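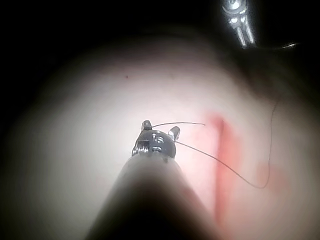 Kibet, your question about what the scrub techs are supposed to do with themselves once the surgeon has moved over to the console has been on my mind since Monday, and I wanted to give it a proper answer because I asked the same thing when the system came to us in Pokcombe. The short version is that the work moved, and a good deal of it moved into our eyes. On an open case I knew where the suture was because I had handed it over and I was standing a foot from it. Now I follow it on the monitor like everyone else in the room, and it takes practice to read. Look at how fine that dark thread is, with two strands coming off the jaws and the lower one running across the red mark and then curling around into a loop on the right, where it gets faint enough that you could easily lose it. A second instrument is waiting up in the corner as well, and at my old job I would have known exactly which one it was by who was holding it.

Kibet Shemweta wrote:

> Hello everyone. I have been a scrub tech at Oltlow for a good while and we
> have been told that the robot is coming to our rooms this spring. The
> surgeons have had their introduction and seem very pleased. The rest of us
> got a slide show over lunch. I don't mind new equipment, and I am not
> writing to complain about it, but I would like to hear from people who
> already work with one. Do you still feel that you are part of the
> operation? Several of us are worried that we will become the people who
> drape the arms and then stand against the wall. Also, did your staffing
> change? Management says it won't, but they say it in a way that makes me
> want to ask again. Any advice is welcome, even if it is only what shoes
> to wear.
>
> Kibet

Let me take the staffing question first, since I suspect it is the one keeping your coworkers up at night. We did not lose anyone. What happened was slower than that and a bit harder to put a finger on. Our rooms used to run with whoever was on the board that day, and you could swap with a friend if your kid had a recital. Once the robot came, there was a list of people who were signed off on it and a list of people who weren't, and the swaps mostly stopped. If you were on the first list you got asked for everything. If you were on the second, you began to feel like a substitute teacher in your own department. I had friends on both lists and it was not a pleasant winter. My advice is to ask now, before the first case, how many of you will be trained and in what order, and to ask for it in writing. In our place it was 16 weeks before the night crew had their turn, and that was much too long. People made up their own reasons for it.

Do you still feel part of the operation? Yes, but it took me a while, and I won't pretend I liked the first months. What I missed was the hands. A surgeon you've worked with for years puts a hand out and you know from the angle of it what is wanted. With the surgeon sitting at the console there is no hand. There is a voice through a speaker, and early on there was a lot of silence followed by a lot of talking at once. We fixed that by agreeing on words. Every instrument change gets said out loud and repeated back, and so does every needle going in and every needle coming out. It felt silly, like playing pilots, and I was one of the people who rolled his eyes. I take that back now. The newer techs picked it up faster than we did and speak up more than I ever dared to at their age.

The bedside assistant's job got bigger too, and I'd push for techs to be considered for it where your rules allow. At Pokcombe two of us trained up for it. You are the one at the patient's side, and you see things the person at the console can't, like an arm getting too close to somebody's knee. I have stopped a case for that, politely, and was thanked for it afterward.

About the training itself: the slide show over lunch is not enough, and you should say so. Ours came from an outside outfit called Overgaard, and the part that helped wasn't in their binder at all. One of their instructors let us sit at the console for 20 minutes each and try to throw a stitch. I was terrible. I pulled the thread clean through twice and had no idea where my tail had gone. But after that I understood why the surgeon asks for a particular length and gets cross when it's too long, and why she goes quiet when she is looking for the end of it. I would ask for console time for every tech, even if it has to be at 6:30 in the morning before the room opens - that's when we did ours, with a box of doughnuts in the hallway.

Two smaller things. Setup took us far longer at first, and it was counted against us on the turnover report until our manager had that changed, so get that sorted early. And wear whatever shoes you wear now, but tape down the cables or walk around the long way. I've tripped on them more than once.

If any of your group would like to come and watch a day with us, write to me off the list and I'll ask at the front office. We had a few people over from Zotville last fall and they stayed through the cleanup, which I thought was very good of them. I'd also be glad to hear from anyone here who does this in a smaller place with only one room, as we've been wondering how you handle breaks.

Warm regards to everyone at Oltlow,

Karim Abdel Hamid
Surgical technologist, Pokcombe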